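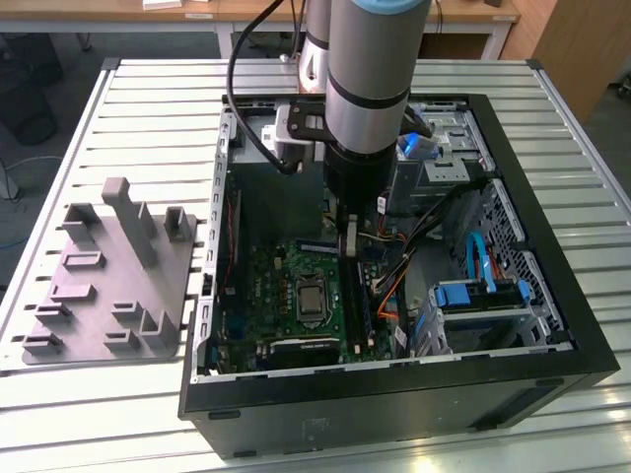
About the Vustton Robotics Club

Vustton Robotics Club is an after-school and weekend club for students of the senior years. We meet in the old drafting room of Rallen Secondary College, on the ground floor behind the library. The club has 24 members this year. Some of them want to study engineering later, some came only with a friend and stayed.

What we do

Our main project at the moment has the name Tam. In Tam we teach a robot arm to service a desktop computer: to take out a memory module, to put one back, to release a drive from its cage. For a person with a little practice this is an easy work. For a gripper with two small fingers it is not so easy, and we have learned to respect every plastic latch.

The members are divided in groups by task. The programming group writes the motions and keeps the log of every attempt. The fixtures group designs and prints the plates and holders that keep parts in a known position, and they go through a lot of filament. The bench group prepares the computers, checks the cables, and decides which machine is used next. Every member changes group at least once in a school year.

Between the start of Tam and the last meeting in December the programming group logged 1114 attempts. We keep the failed ones also. When a motion goes wrong, the students write down the position of the fingers, what they expected, and what they will change. These notes are the first thing a new member must read.

The Plekness Challenge

Each year we enter the Plekness Challenge, a regional competition for school teams. The teams receive a task sheet and have 50 minutes at the table. Last year our team got 157 points and finished in the middle of the list, with a good remark from the judges for the documentation. We lost most points on the memory module, which was seated only at one end. This year we practise that step more than any other.

How we work

Students do the work with their own hands. Teachers are present at all meetings for safety and for questions, but they do not write the code. Before a member may run the arm, he or she must pass a short safety test and do three sessions beside an experienced member. Long hair is tied back, and one person always stands at the stop button.

The computers we use are donated by families and local offices. If you have an old desktop at home, working or not, we will be happy to receive it at the front office. Please remove the personal data before.

Joining

New members are welcome at the beginning of every term. You don't need experience with programming, but you need patience, and you should come regularly. Ask at the front office of the college for the form and have it signed by a parent or guardian.

Page updated February 2022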